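Eligibility for summer draft, signed after the cut off?

posted by Flanenlow, Sunday, June 26, 2022

Bit stuck. I help run the under 18s at Fleltholm basketball club and we've a lad who wants to go in the regional draft. He registered with us late, so he's only played 6 league games. The rules on the Cusiveo site say you need "a full season" but dont say what one is. Does anyone know the actual number? Also is the entry fee refunded if nobody picks him? His mum is asking and I've no idea. Form is nearly filled in, just need to know if it's worth sending.

Wilma Nisbet
Had this with my nephew. Full season means registered before the January window shut, games played don't come into it. He'd done four and went through fine. Email the league office with his registration date and get them to confirm in writing, because the phone line will tell you one thing and the form another. Fee isn't refunded, sorry. If he isn't picked he goes on the free list and any club can ring him up till September. Two of the lads from our year got a place that way, one of them is starting now. Send the form.

Bang
no idea on the fee but the draft is a waste of time imo. Over 1,000 kids in for hardly any spots and the same three clubs take all the guards. tell him to do open trials

Flanenlow
Thanks Wilma, registration was 9 January so should be ok?? Will email tomorow. Bang, he's doing trials as well, he's a centre so maybe better odds. Does he need to bring his own kit to the draft day or is it handed out?

Wilma Nisbet
Bibs handed out, everything else his own. Two pairs of shoes if he has them. Water, towel, photo ID. They do check the ID.

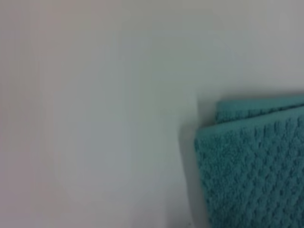 Towel, folded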